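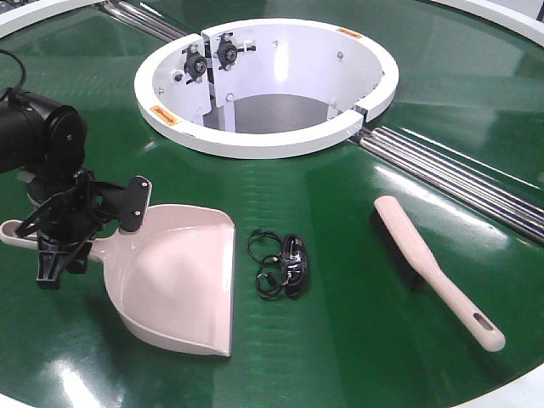
Morven Cowie wrote in to ask whether you can really paint a tabletop at home and have it come out shiny, or if hers is doomed to look like a school art project. Fair question! Mine came out looking like that the first time (orange peel all over, plus a moth).

So, how I do it now.

Clean the top with dish soap and water, then wipe it with a damp rag until the rag stays clean. Grease is the big enemy. If it's a kitchen table, wash it twice.

Sand with 145 grit if you can find it, or whatever is close. You're only knocking the shine off the old finish, so go easy near the edges. Vacuum, then wipe again.

Prime with a foam roller and leave it overnight. I get my primer at the paint counter in Follgate, where they'll shake the can for you if you ask nicely. Once it's dry, rub it down with 225 and wipe off the dust.

Now the color! Gloss enamel, thin coats, always rolling in the same direction. Tip each section off with a dry foam brush while it's still wet, holding the brush almost flat. I did three coats on my last one and waited 9 hours between them. Samer Fakhoury swears by two thick coats, and he and I are never going to agree on that.

If you want a rim in a second color, do it last. Tape the edge, press the tape down with a spoon, and pull it off while the paint is still a bit soft.

Then leave the table alone for a couple of weeks. I put a coffee mug on mine after four days and you can still see the circle. Placemats have been covering it since June.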